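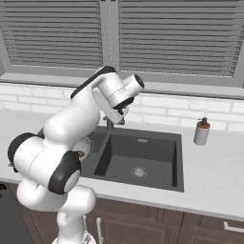 Neues aus dem Teilprojekt Spüle

Im November haben wir die Sammlung von Beispielen in der simulierten Küche wieder aufgenommen. Bisher liegen 304 Durchläufe vor, davon haben wir 250 nach der Durchsicht behalten. Aussortiert wurde vor allem dort, wo die Steuerung ruckelte oder der Arm zu lange auf der Stelle stand. Der Datensatz läuft intern unter dem Namen Peltov und liegt auf dem Server in Mulmont.

Alle Beispiele entstehen per Fernsteuerung. Eine Person führt den Arm, die Simulation zeichnet Gelenkwinkel, Greiferstellung und Kamerabilder auf. Schwierig bleibt der Bereich um den Wasserhahn, denn zwischen Auslauf und Greifer ist wenig Platz.

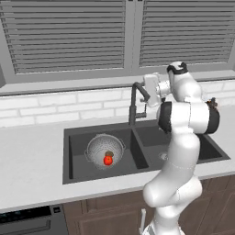 Redaktion Zestedance, Datenerfassung

Für die nächste Runde ändern wir 2 Dinge. Die Startposition des Arms wird stärker variiert, und jeder Durchlauf bekommt eine kurze Beschreibung der Aufgabe in einem Satz. Bei 131 der behaltenen Durchläufe fehlt dieser Satz noch, er wird nachgetragen.

Das erste Training mit dem neuen Stand übernimmt die Gruppe Thepsuriya. Wer vorher Zugriff auf die Rohdaten braucht, meldet sich bitte über die Projektliste. Die Anleitung zur Fernsteuerung liegt im selben Ordner wie bisher.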